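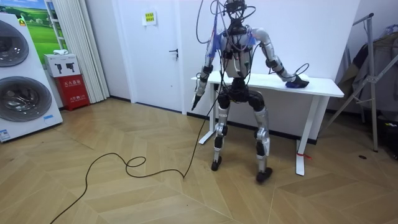 A Joro humanoid at the table in the Sulier test room, with its cable run across the floor.

Sulier finds cause of Joro stumbles, shares fix with all test sites

Sulier has tracked down the fault that made its Joro humanoid robot stumble during household trials in November, and the team is thrilled to be sharing what it learned.

The fault showed up on a Wednesday, when a Joro reaching across a table lost the signal from one knee for 13 milliseconds. The robot's balance software read the gap as a slip and drove the leg outward. Joro hit the table and shut itself down. No one was hurt, and the emergency stop worked as designed.

Engineers went back through 1804 recorded reaches and found 2 more dropouts, both with the arm stretched far to the side. The trouble came from a connector in the wiring that loosened a little when the cables were pulled at an angle.

"We were so happy to finally see it on the graph!" said Azra Omerović, who leads safety testing at Sulier. "It was a small plug and a big scare. I'd much rather hear about it from our own logs than from a family with a robot in the kitchen."

A locking connector made by Trịnh now replaces the old part. New software, Jesomance, holds the leg still when a signal goes missing, then lowers the robot slowly. Joro has completed around 700 reaches with both changes in place and no dropouts.

Test sites should keep their robots powered off until the new connector is fitted. Kits are shipping now, with fitting instructions in the box.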